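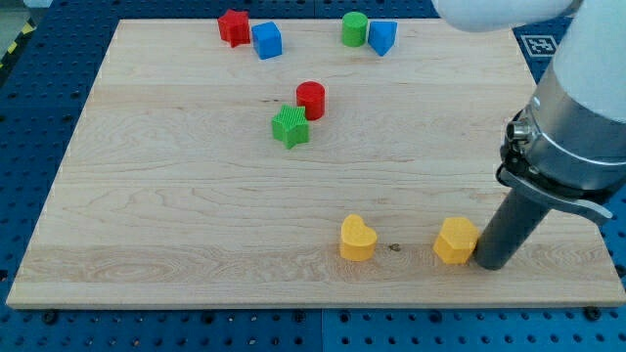 *Fig. 1. Colored blocks on the maple board, before sorting.*

## Notes for the sorting session (October)

Okay, so last time we ran long and I never got to the blocks, which annoyed me because they're my favorite part of the whole course! These notes cover what I meant to say, plus the homework. Bring them with you, scribble on them, I don't mind.

We're doing classification, and I want you to start with your hands before we touch any vocabulary. Look at Fig. 1 for a minute and decide which blocks belong together. Most people go straight for color. Fine – the blue cube and the blue triangular prism go in a pile, the red star and the red cylinder go in another, and the green cylinder starts a third. Now forget color and go by shape. The red cylinder leaves the star and joins the green one, and the red star goes off with the green star, and the cube is suddenly on its own. Same blocks, different families.

That's the idea I want you to carry into the rest of the unit. A category comes from the rule you picked, and you have to be able to say the rule out loud. If your partner can't sort a new block using only your sentence, the sentence needs work.

### A word on names

I'm going to be fussy about this. Each star on the board is a prism too! It has a five-pointed star for its base, that's all. So if you write "prisms" as the name of a pile and leave the star out, expect a question mark in the margin from me (a friendly one). Same with the cube, which counts as a square prism. "Triangular prism" is long to write, I know, but write it.

And don't let the way a block is standing change what you call it. The cube sits at a tilt, and the blue prism has its lower point aimed down toward the board. People see a corner coming at them and start reaching for words like "wedge" or "diamond." Turn it in your head and count the faces.

### In-class exercise

Work in pairs. I'll put a tray of Bodent blocks on each table, and you'll need the Brisico grid pad from your course packet.

1. Sort your blocks by one property. Write the rule in one sentence.
2. Put everything back in the middle and sort again by a different property.
3. Draw a grid with color across the top and shape down the side, and put each block in its cell. Leave the empty cells empty, please. I want to talk about those.
4. Swap rules with the pair next to you and see if theirs works on your tray.

The grid is where it gets fun. From the five blocks I named above you get three columns (red, blue, green) and four rows (star, cube, cylinder, triangular prism), and a lot of gaps. What would go in the green star cell? You can picture it perfectly well even if there isn't one on your tray.

### Homework

Pick 2 kinds of object from a drawer at home and do the grid again. Spoons and lids worked nicely last year. Keep the write-up under 100 words, with a sketch.

Reading is the Miyazaki handout, section 3. Skip the part on nested sets for now – we'll come back to it with the Turka cards, and it makes more sense once you've played a round. Pencils and the grid pad again next time, please.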